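Cup (drinking vessel)

A cup is a small open container for drinking. It is one of the oldest household objects still in daily use, and one of the most varied: cups have been made from horn, gourd, clay, wood, metal, glass, paper and plastic, and almost every people on earth has had a favourite shape. The word is often used loosely to take in mugs, beakers and tumblers as well.

Shape and names

In everyday British English a cup has a handle and usually sits on a saucer, while a mug is taller, thicker and does without the saucer. A tumbler has no handle at all. The borders between these are wonderfully blurry, and a household may well call the same vessel by two names depending on who is thirsty!

Most handleless cups are wider at the rim than at the foot. The taper lets them nest when stacked, and it also helps a moulded cup slide cleanly from its mould. Ridges on the wall can stiffen a thin cup and give the fingers something to hold.
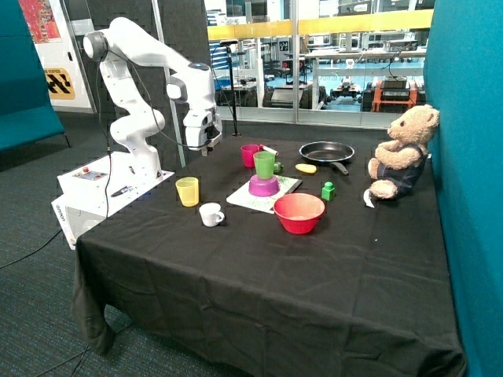
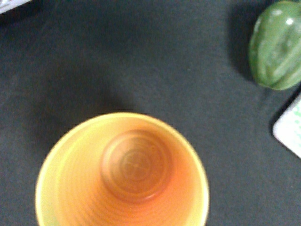
Cups in several colours, with a white mug (first picture); the inside of a yellow cup with faint ridges (second picture).

Clay cups have a splendidly long history. Early ones were built up by hand from coils or pinched out of a single lump, and the potter's wheel later made thinner, more even walls possible. Handles were pulled or rolled separately and joined on with slip, a runny mix of clay and water. A badly joined handle can come away in the kiln, and old pottery sites are often littered with them.

The Lesthorpe cups

A charming local case is the Lesthorpe pottery, which made plain brown drinking cups for farms and inns. Its surviving order book lists 1,737 cups, sold in batches of up to 500. Ekow Laryea, who studied the book, found that inns in Draltdale asked for a heavier foot so that the cups would stand steady on uneven tables. The pottery's cups are shown to the public each July.

Collecting

Cups are a delight to collect, being small, cheap and easy to display. Nii Ackah's collection passed 1,000 pieces on 4 December 2022 and is especially strong in children's beakers.

See also: Beaker; Goblet; Saucer; Tankard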